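Frequently Asked Questions about the Grimaneo Reading Circle

Do you really send out free books?
We do, and we love doing it! Every October we post proofs and finished copies to readers who have told us what they enjoy (crime, sagas, ghost stories, the lot), and all we ask in return is a fair review on your own blog.

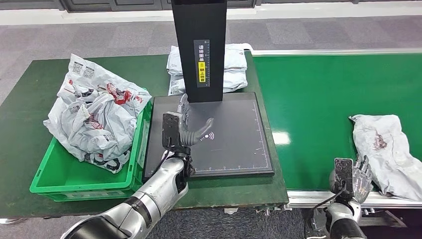
White mailer bags heaped in a green crate.

How long should my review be?
As long as you like, really. Most people settle somewhere near the 700-word mark, but we've had lovely ones that were two paragraphs and a star rating. Please do keep the ending to yourself, though!

What if I don't like the book?
Then say so, kindly, and tell us why. Authors are tougher than you'd think, and a thoughtful three stars is worth having.
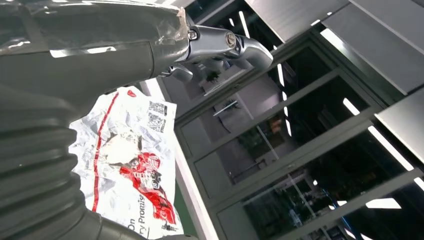 Flora Pollock wrote to us that she gave up on Plurkon at page 90, said so in her review, and was still offered a place on the next tour.

Can I choose my date on a tour?
Usually, yes. Each tour has 20 stops, and you give us your first and second choice when you sign up.

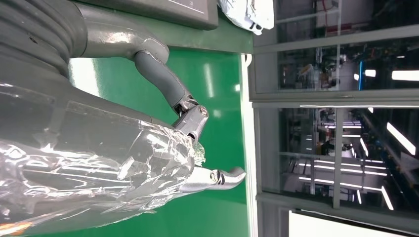
If both are taken we'll email you with whatever is left, and you're very welcome to swap with another blogger, as long as you let Deepak Sengar know so he can change the banner. Sign-up for the Kanaujia tour closes on Sat 6 February.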